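Plotulley Community Help
Home > Fabric and Laundry > Folding and Storage

Folding board leaves a crease down the middle of knit tops

Posted by weft_and_rinse in June
132 views

I fold donated clothing for a resale shelf and use a flat wooden board as a template. The board goes on the back of the garment below the collar, the sides come over it, the hem comes up, and the board slides out. Woven shirts come out fine. Cotton knits and anything with elastane end up with a hard line on each side where the board edge was, and after a week in the stack the line is visible from the front.

I have tried a wider board and a narrower one. The wider board moves the line out toward the sleeve seam but does not remove it. Pressing each piece again before it goes on the shelf is not practical with the number of tops that come through. Is this a board problem or a stacking problem?

2 answers, sorted by votes

Posted by Kahraman

Mostly stacking, partly the board edge.

A fold in knit fabric sets under three conditions: pressure, time and moisture. The board controls only the radius of the fold at the moment you make it. A square edge gives a tight radius. If the fabric is then loaded while it still holds some moisture from the dryer or the steamer, the tight radius stays.

Start with the edge. Take 97 grit off the list if anyone has suggested it to you, as that is not a standard grade. Round the two long edges by hand with something coarse, then finish with 200 or the nearest grade your store carries. Wipe off the dust and run an old pair of tights along the edge. If the tights catch, keep sanding. Do not varnish the board unless you can let it cure fully - soft varnish can mark light fabric. 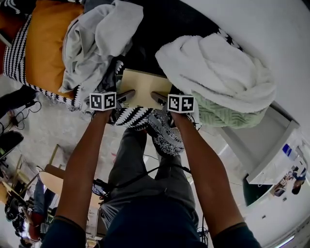 Next, let the clothes rest before folding. Knits that feel dry to the hand can still hold moisture in the seams and the collar rib. Hang them or lay them flat in a loose layer until the ribs are at room temperature.

Then lower the stack. The bottom top in a tall pile carries the weight of everything on it. Keep knits in short piles, put woven items underneath, and alternate the direction of the collars so that the thick parts do not sit on top of each other.

If a line has already set, hold a steamer a short distance off the fabric, let the fibers relax, and smooth along the grain with a flat hand. Pulling across the line stretches the knit and leaves a ripple.

14 people found this useful

Comment from weft_and_rinse: The long edges were square. I have rounded them on one board and left the other alone to compare. The piles were also too tall.

Posted by britum_laundry

just roll them. no board no crease. takes up less room in a drawer too

3 people found this useful

Comment from Skolalora: Rolling works in a drawer. On an open shelf the rolls come undone when people look through them, and the size label ends up inside.

Related topics
Removing shine marks from dark trousers
Shelf liner that does not transfer color
Steaming rib knit collars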